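**Bottle laying**, also called *side sorting*, is the household habit of putting laundry and cleaning bottles down on their sides before they go back on the shelf. It's a wonderfully simple job! All it takes is a soft mat, a bit of table and whatever lives under the sink, and the colours alone (bright orange, teal, white) make it cheerier than most chores.

The usual practice is to keep bottles of one kind together and lay the odd shapes, such as slim tubes, off to one side.

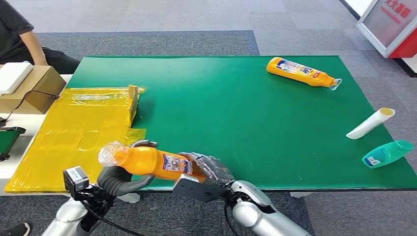 Nuala Flanagan objects to the whole method and would keep every bottle upright, cap to the ceiling, until its lid has been checked twice. Most guides meet her halfway: tighten first, then lay flat.

The great pleasure of a bottle on its side is that the label can be read at leisure. Labels on laundry products are often crowded, with dense small print beside a few big, friendly claims. Some are marvellously direct. Chinese-language labels may carry the phrase 无需预处理, "no pre-treatment needed", next to a crossed-out collar or shirt, and others tell you which hand to put on the cap.
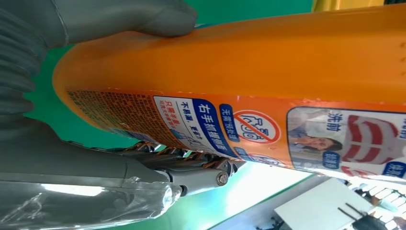
Instructions of that sort reward a slow look, especially for anyone who has always just twisted and poured. Leonie Oltmanns's household guide *Lumbao* gives 7 pages to caps and closures, and recommends going through the whole cupboard every November.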